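Memoirs that use someone else's papers - how do you tell whose voice you're reading?

Posted in Reading Groups > Nonfiction and Memoir
6th September

Fenna Timmermans

Hi all! I'm leading our library group's October session in Wiltham and I've picked a book I completely love, but I've tied myself in a knot over it and would be so grateful for help.

The book is The Salt Ledger by Jovita Ledesma. If you haven't come across it, her grandmother kept household account books for most of her adult life, and in between the prices of flour and lamp oil she wrote little notes. Sometimes it's three words, sometimes a whole page about a quarrel with a neighbor. Ledesma inherited 16 of these books and built a family memoir out of them. Some chapters quote the ledgers directly (those bits are in italics), some are Ledesma's own story of sorting through them, and then there are the long chapters told in the grandmother's first person, with no italics at all.

Those long chapters are where I'm stuck. The one about the ferry crossing is the best thing in the book, I think. I read it twice in one evening and then read the last two pages aloud to my sister over the phone! But I have no idea how much of it the grandmother wrote. The ledger entry for that date, which is quoted much earlier on, says only "Crossed. Rain. Lost the blue case." And then the chapter gives us a whole conversation with a man selling oranges.

I can see two ways to run the evening. One is to talk about it as a memoir and treat the grandmother's voice as hers. The other is to put the question of who is speaking right up front, but I'm afraid that would turn into a trial of the author and we'd never get to the ferry, or the wedding, or the wonderful chapter where she keeps accounts for a cousin she can't stand.

Has anyone led a discussion of this book, or one like it? Is there a note on sources that I've missed? My copy is the paperback and goes straight from the last chapter to the acknowledgments. There will be about 18 of us and we get the room for an hour and a half.
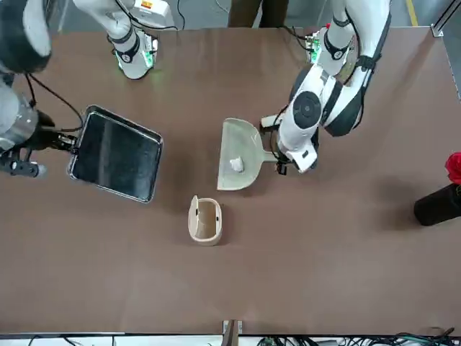
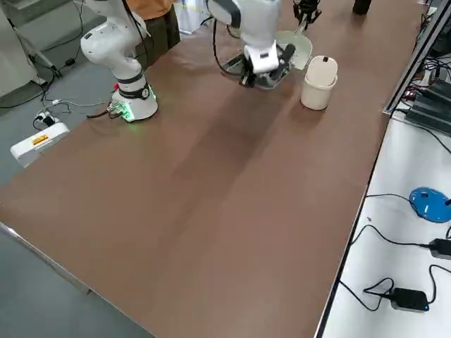
One more thing I forgot. Two of our members have only listened to the audiobook, where the italics obviously don't come across. I'm told the reader uses a slightly lower voice for the ledger entries, but one of the two hadn't noticed any difference. So they've come away with quite another book from mine, and I'd love to make something of that if I can.

Thank you in advance! Any thoughts welcome, even if it's just which chapter you liked best.

Helge Engebretsen

Haven't read it but memoirs are always partly made up. I'd just go with it.

Wenche Lie

Oh, I'm so happy somebody is doing this one! We read it last year and it was the liveliest evening we've had.

First, the note on sources. There is one, but only in the hardcover. It sits at the very back, after the acknowledgments, and it's a page and a half long. Ask your library if they can borrow a hardcover from another branch. In it Ledesma says that everything in italics is word for word apart from spelling, and that the first-person chapters are hers, "written from the ledgers and from what I was told at the kitchen table." She names the ferry chapter as the one with the least on paper behind it. The orange seller came from a great-aunt who had told the story differently each time she was asked.

So your instinct about the three-word entry was a good one. Our group was split on whether knowing this spoils the chapter. I was in the camp that liked it more afterward. When I went back to it I noticed how careful she is. The grandmother never explains her feelings on the ferry, she just keeps pricing things. What the oranges cost, what the case had cost, what it would cost to replace. Ledesma has listened to the ledgers so closely that she's picked up the habit of mind, and that seems to me a lovely piece of writing whoever gets the credit for it.

For the evening itself, I'd do neither of your two plans! What worked for us was to begin with a short ledger entry and the matching passage from the long chapter, read aloud by two different people. Pick a small one. We used the entry about the goose. People heard the difference for themselves and the question of who was speaking came up without anyone having to announce it. We gave it twenty minutes or so and then moved on to the wedding. It kept coming back into the conversation all night, but gently.

The audiobook listeners are a gift to you here. Ask them to go first. If they took the whole thing as one voice, it's really worth hearing what sort of woman they thought she was. One of ours thought she was much funnier than the rest of us did, and when we looked, nearly all the jokes he remembered were from the unitalicized chapters. Which left us wondering if the humor was the granddaughter's. I still don't know what I think about that.

If your group wants something to read alongside it, try Gökçe by Jonatan Engström. It's a slim book about his mother's best friend, put together from her letters, and he does the opposite thing: every letter is printed whole, and he keeps his own comments to the foot of the page. It's drier, I'll admit. There's a stretch in the middle about the lease on a shop where you do start wishing he'd cut something. But reading them side by side made me see what Ledesma had to give up to get the ferry, and what Engström gave up by staying out of the way. The last letter floored me.

And my favorite chapter is the cousin's accounts, same as you by the sound of it. The bit where she charges him for the ink!

Mastari

Agree with most of the above, but I'd speak up for the people who are bothered by it. I was one of them. I'd got to page 200-something believing I was reading the grandmother, and when a friend showed me the hardcover note I felt a bit cheated. I got over it, and I still recommend the book, but I think it's a fair complaint against the paperback and your group should have room to say so without it counting as an attack on the author.

What helped me was going back to the opening chapter, the one called Handuvum after the village. It's all there if you read slowly. She says she is going to "borrow the chair" and sit in it until the book is done. I sailed right past that line the first time, as I expect most people do, thinking it was about furniture (there is a lot of furniture in that chapter). Maybe read that paragraph aloud near the end of your session instead of at the start, and see if anyone remembers it.

Also check your page numbers before you send anything out. The large-print edition is paginated differently and half our group spent the first ten minutes hunting for the goose.

Fenna Timmermans

These are wonderful, thank you! I've put in a request for the hardcover and I'm going with the two readers idea. The goose it is. I checked the chair line just now and I'd missed it too, twice. Wenche, I've ordered Gökçe for myself and will come back and tell you how I get on with the shop lease.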